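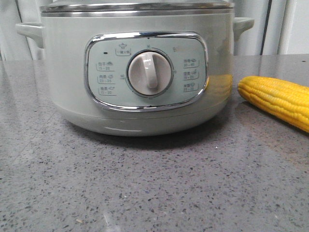 Week 8: Learning to set a dial from demonstrations

September
Notes by Brock MacPherson

The task this week is a steamer with a timer knob. The robot has to put an ear of corn in the pot, put the lid on, and turn the knob to a time given in the instruction. Most of you will find the first two parts familiar from the pick and place lectures. The knob is the part we care about.

The knob is round and has a raised grip across the middle. A small error in the grasp becomes an error in the angle, and a small error in the angle becomes several minutes on the timer. The policy can look fine on video and still set the wrong time.

1. The baseline

The baseline, called Gitow in the readings, copies the demonstrated arm motion directly. It was trained on 800 demonstrations collected at the Dedcombe lab. It takes camera images and the arm state as input and predicts the next short stretch of motion. It has no separate idea of where the knob is pointing.

2. The change

The Emberg version keeps the same network and the same data and adds one output, the current angle of the grip. During training this output gets its own loss. At run time the predicted angle is compared with the target angle, and the difference goes back in as an input at the next step.

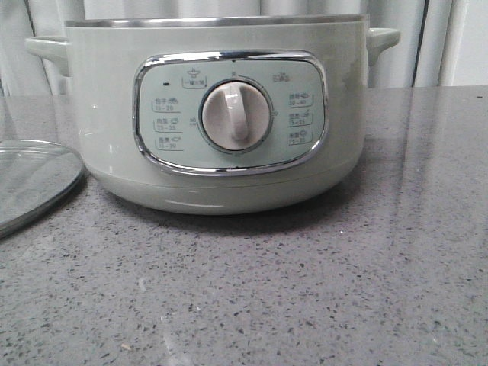 The angle labels were made by hand from the last image of each demonstration. Labels were dropped when the grip was hard to see, usually from glare on the chrome trim or a hand in the way. That left 637 labeled demonstrations. The other demonstrations were still used for the motion loss, with the angle loss turned off.

Two things to watch when you write this up:

- The grip looks nearly the same after a half turn. If you label only the line of the grip, you can't tell one end from the other. Use the start position to settle it.
- A fixed camera sees the panel at a slant. Correct for this before you compute the angle, or the error will change as the knob turns.

3. What to report

Report success for the full task and for the knob step alone. Averaging them together hides the result. When the lid step fails the knob step never runs, so count those trials separately. Give the final angle error for every trial that reached the knob.

Read the Sandhu chapter on partial labels, section 2, before lab.

Comments

rk: Is the target angle given in degrees or as minutes on the scale?

Brock MacPherson: Minutes. The conversion table is in the lab folder.

tessa_m: For the dropped labels, do we mask per step or for the whole demonstration?

Brock MacPherson: Whole demonstration. I'll add that to section 2.

jl: The masking code in the starter file has the sign flipped, so it keeps the dropped ones. Changing it fixed my loss curve.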